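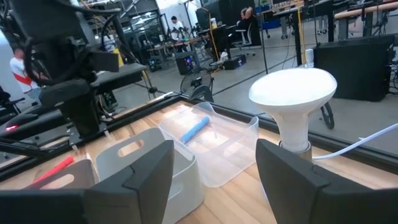

Start Produkte Ersatzteile FAQ Kontakt

Häufige Fragen: Behälter und Körbe zum Sortieren von Kleinteilen

Stand: 13. Februar 2020

Welche Behälterfarbe eignet sich wofür?
Transparente Behälter sind für Teile vorgesehen, die von außen erkennbar bleiben sollen. Deckend weiße und graue Behälter nehmen alles auf, was nach Beschriftung sortiert wird. Leicht mattierte Wände zeigen Farbe und grobe Form des Inhalts, Aufdrucke sind von außen meist nicht lesbar.

Wie schwer darf ein Behälter der Serie Dristano beladen werden?
Die Griffaussparungen sind für 13 kg ausgelegt. Der Wert gilt für beidhändiges Tragen. Einhändig am Griffloch angehobene Behälter verwinden sich schon bei deutlich geringerer Last.

Wie werden die Behälter gereinigt?
Mit lauwarmem Wasser und neutralem Spülmittel. Alkohol und Scheuermilch trüben transparente Wände dauerhaft. Die zulässige Wassertemperatur beträgt 57 °C – darüber verzieht sich der Rand.

Rutschen die Behälter auf geöltem oder lackiertem Holz?
Auf glatten Flächen ja. Klebefüße sind unter der Bezeichnung Szénási als Zubehör erhältlich. Das Holz muss vor dem Aufkleben fettfrei sein.

Dürfen Leuchtmittel in den Behältern gelagert werden?
Ja, in der Einzelverpackung. Betriebene Leuchten gehören neben den Behälter und müssen frei stehen, die Zuleitung darf nicht unter dem Boden durchgeführt werden.

Was passt in einen Korb mit hochgezogenen Griffen?
Vor allem längliche Teile, etwa Schaumstoffstücke. Man legt sie parallel zur Längsseite ein, die Enden bleiben so unterhalb der Griffe. Beim dunkelgrauen Korb zeichnet sich ein grünes Teil am Boden noch durch die Vorderwand ab. 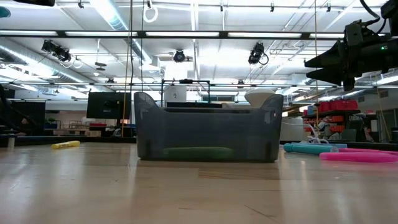
Máté Nyitrai wendet ein, dass sich weicher Schaumstoff in vollen Körben dauerhaft verformt. Er lagert deshalb nur eine Lage pro Korb und stapelt die Körbe nicht. Für Schaumstoff ist das richtig. Bei formstabilen Teilen kann bis zum Rand gefüllt werden.

Lassen sich verschiedene Serien stapeln?
Nein. Dristano und Humumitz haben unterschiedliche Randprofile. Innerhalb einer Serie sind fünf Lagen zulässig.

Gibt es Etiketten?
Bögen zu 35 Stück, ablösbar. Auf mattierten Wänden haften sie schlechter, dort besser am Rand anbringen.

Ab welcher Menge wird auf Palette geliefert?
Ab 200 Stück. Kleinere Mengen gehen als Paket, auch gemischt.

Kontakt: Ziverar, Kundendienst, Lemlem Tilahun | © Ziverar | Nach oben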